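Wasulow, January 2020

Tillberg brings gripper tools to the linen room at Wasulow

Tillberg, the textile care company, has started a new way of working at its Wasulow site. Staff in the linen room now handle sheets and towels with hand-held grippers, and their movements will teach the folding machines planned for May.

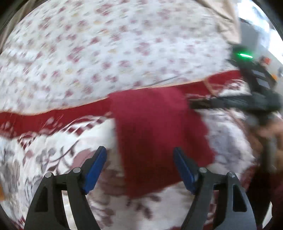

What changes for the staff

All 131 employees keep their contracts. The machines will take over plain sheets, up to 1,320 pieces per shift, while patterned and mixed items stay with people.

"My shoulders are looking forward to it," says Wanda Zalewska, shift leader.

Contact: Wojciech Śliwiński, Tillberg press office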